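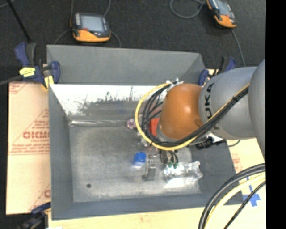 Alina Pop says the fault log points to a damaged signal wire, and that the bin-picking program itself ran as written. Arkwood halted its picking trials in May after the gripper twice reported a closed grip with no part held. The first false signal came at cycle 2,542, the second 13 cycles later. The arm stopped both times on a position error. No one was hurt. Lucrezia Amato has asked for a new cable set and a grip check before each lift. Trials stay on hold until 98 test picks pass without a fault.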